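4장. 작업등 설치와 조도 조정

이 장은 Kultenent 클램프형 작업등을 책상이나 작업대에 고정하고, 높이와 각도, 밝기를 맞추는 절차를 다룬다. 천장 매입형과 벽 부착형은 5장을 참조한다. 부품 번호는 부록의 분해도와 같다.

4.1 설치 전 확인

구성품은 등기구 본체, 관절 암, 클램프, 전원 어댑터, 육각 렌치, 확산판이다. 확산판은 본체와 별도로 포장되어 있으며 양면에 보호 필름이 붙어 있다. 필름은 조립이 끝난 뒤에 벗긴다.

상판 가장자리에 클램프 턱이 들어갈 평평한 면이 있어야 한다. 모서리가 둥글게 가공된 상판이나 유리 상판에는 설치할 수 없다. 상판 아래에 서랍 레일이나 보강대가 있으면 클램프 나사의 회전 반경과 겹치는지 먼저 확인한다.

주의: 전원 어댑터는 조립이 모두 끝날 때까지 콘센트에 연결하지 않는다.

4.2 클램프와 암 고정

1. 클램프 나사를 끝까지 풀고 상판 가장자리에 끼운다.
2. 고무 패드가 상판 윗면과 아랫면에 모두 닿는지 확인한 다음 손으로 나사를 조인다. 공구로 조이지 않는다.
3. 암의 아래쪽 축을 클램프 구멍에 수직으로 꽂는다.
4. 고정 나사 3개를 육각 렌치로 번갈아 조금씩 조인다.
5. 암을 좌우로 돌려 걸림이 없는지 확인한다. 소리가 나면 축을 뽑아 이물질을 닦고 다시 꽂는다.
6. 본체를 암 끝의 브래킷에 밀어 넣고 잠금 레버를 내린다.
7. 케이블을 암의 홈에 끼운다. 관절 부위에서는 암을 완전히 펼쳐도 당겨지지 않을 만큼 여유를 둔다.

참고: Visser 규격 클램프를 이미 사용하고 있다면 동봉된 어댑터 링을 축에 끼워 그대로 쓸 수 있다. 링 없이 꽂으면 암이 서서히 기운다.

4.3 높이와 각도

등기구 하단에서 상판까지의 기준 높이는 600 mm이다. 암의 눈금은 클램프 상단을 기준으로 표시되어 있으므로 눈금에만 의존하지 말고 자로 잰다. 오른손잡이는 왼쪽 앞, 왼손잡이는 오른쪽 앞에 등기구가 오도록 놓는다. 모니터를 함께 쓰는 경우에는 발광면이 화면에 비치지 않을 때까지 헤드를 작업자 쪽으로 기울인다.
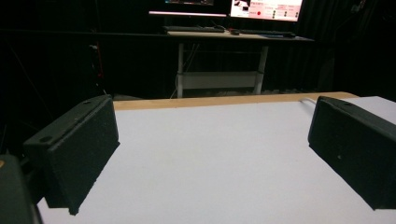

확산판을 끼우면 발광면의 휘점이 퍼지고 물체의 그림자 경계가 완만해진다. 확산판의 무광면이 아래를 향하도록 홈에 밀어 넣고, 양쪽 걸쇠가 잠기는 소리를 확인한다. 그림자 점검은 평평한 흰색 면 위에서 하는 것이 편하다. 흰 상판 위의 무광 검정 부품 아래에 사진과 같은 정도의 부드러운 회색 그림자가 생기면 조정을 마친다. 그림자가 짙고 윤곽이 날카로우면 확산판이 한쪽으로 기울지 않았는지 살핀 뒤 헤드 각도를 다시 맞춘다. 유광 상판에서는 반사가 섞이므로 흰 종이를 깔고 점검한다.

4.4 밝기 설정

1. 어댑터를 연결하고 헤드의 전원 버튼을 짧게 누른다.
2. 점등 후 5분 동안 그대로 둔다. 광량이 안정되기 전에는 설정을 저장하지 않는다.
3. 버튼을 길게 누르면 밝기가 단계 없이 변한다. 원하는 밝기에서 손을 뗀다.
4. 버튼을 짧게 두 번 눌러 저장한다. 표시등이 한 번 깜박이면 저장된 것이다.
5. 색온도는 헤드 옆면의 슬라이드 스위치로 바꾼다. 색온도별 밝기는 따로 저장된다.

실내등을 켠 상태와 끈 상태에서 각각 확인한다. 창가 자리는 오전과 저녁의 조건 차이가 크므로 주로 작업하는 시간대에 설정하는 것이 좋다.

경고: 발광면을 직접 들여다보지 않는다. 점등 중이거나 소등 직후에는 방열판을 만지지 않는다.

4.5 설정 초기화와 잠금

여러 사람이 함께 쓰는 작업대에서는 설정 잠금을 사용할 수 있다. 소등 상태에서 버튼을 누른 채 어댑터를 연결하고 표시등이 켜지면 손을 뗀다. 같은 절차를 반복하면 잠금이 해제된다. 초기화는 잠금이 해제된 상태에서만 가능하다. 슬라이드 스위치를 끝에서 끝까지 두 번 왕복시키면 저장값이 지워진다.

4.6 증상별 조치

점등되지 않음: 어댑터 플러그가 본체에 끝까지 들어갔는지 확인한다.
암이 처짐: 가운데 관절의 장력 나사를 시계 방향으로 조금씩 조인다.
빛이 깜박임: 조광기가 달린 콘센트나 멀티탭에서 분리하여 벽 콘센트에 직접 연결한다.
그림자가 두 겹으로 보임: 다른 조명과 방향이 겹친 상태이다. 헤드를 돌리거나 보조 조명을 끈다.
확산판이 누렇게 변함: 교체한다. 교체용 확산판의 주문 번호는 1934이다.

확산판은 중성 세제를 묻힌 부드러운 천으로 닦고 완전히 말린 뒤 끼운다. 알코올과 연마제는 사용하지 않는다.

개정 사항: 5월 개정판에서 4.2항의 나사 조임 순서와 4.5항의 잠금 절차를 수정하였다. 검토 In-ho Um, 도면 Sizwe Hendricks.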